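Notebook, polling desk, Urkby office
16/06/2019

Approval tracker for the Urkby council, wave 12. Fieldwork closed last night. Weighted file from Boutros arrived this morning in the old column order, so the import script needed the remap switch again. Notes below are for whoever runs wave 13.
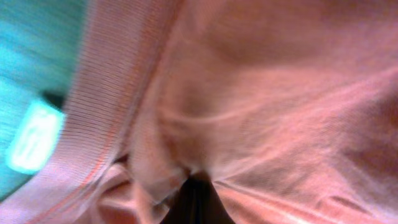
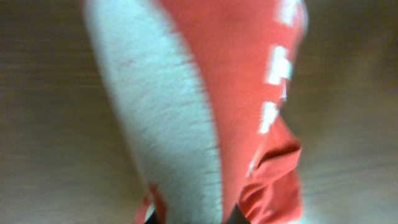 Pink ribbed knit in the first, white and red fabric item in the second.

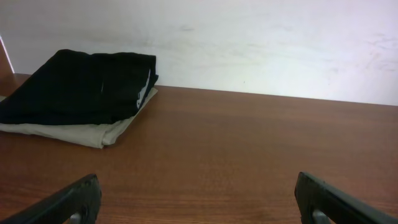
Import. Raw file loads without errors after remap. Two respondent IDs duplicated, same phone number, same interviewer, timestamps a minute apart. Kept the complete interview in each case and dropped the partial. Checked against the call log from Skadine, which agrees.

Headline. Council approval is down 6 points on the November wave. "Strongly approve" carries most of the fall. "Somewhat approve" is flat. Disapproval is up by less than approval is down, and the remainder went to "don't know". Do not report this as a swing to disapproval. The press summary for the last wave made that mistake in its second paragraph and we had to send a correction.

Question order. The approval item moved this wave. It used to come straight after the screening questions. It now follows the block on bus fares and the harbor levy, at the client's request. I objected at the time and am recording it again. A respondent who has just been asked whether fares are too high is not answering the same approval question as one who has not. Part of the 6 may be order effect. We can't separate it with the present design because every respondent got the same version.

Proposal for the next wave: split ballot, half the sample with approval first, half with approval after the fares block. Costs nothing in interview length. Plekasano can randomize at the household level, which is good enough.

Weights. Raked on age, sex, district and tenure, as before. Converged in 14 iterations. Largest weight is in the under-30 renters, north district, where we were short again. Trimmed at the usual cap and reran. The headline did not change after rounding. Design effect is a little worse than last wave and should go in the method note, which still has the old value in the template.

Past vote. Recalled turnout is too high, as always. Tried adding past vote to the rake as a test only. It pulls approval up slightly and makes the district margins worse. Left it out of the published weights. Test output saved in the scratch folder with the suffix pv.

District table. The harbor district moved most. Base is small, and the interval covers anything from a slight fall to a very large one. I would suppress it under our own rule. The client wants all 10 districts in the table. Compromise: show it with the low-base flag and keep it out of the text. The chart template drops the flag on export, so it has to be put back by hand.

Open ends. Coded the first batch on "main reason for your answer". Codeframe from November mostly holds. New code needed for the closure of the swimming pool, which was turning up under "services, other" often enough to matter. Recoded those. Agreement between the two coders was fine on everything except "trust" versus "transparency", where it was poor. Merge them for reporting and keep them separate in the data file.

Mode. The online top-up came in more negative than phone on every item, including ones where I would not expect a difference. Same direction as last time, slightly larger. Online share of the sample also went up a bit, so there is a small composition effect in the trend. Need to rerun the trend phone-only before the tables go out.

To do
Phone-only trend, approval and direction of travel
Fix design effect in method note
Add question order footnote to table 1 and the trend chart
Ask Boutros for the new column order, in writing
Interviewer check on the duplicate pair

Phone-only rerun started, output going to the wave 12 folder. The direction item fails on a missing label for code 9, will patch and restart.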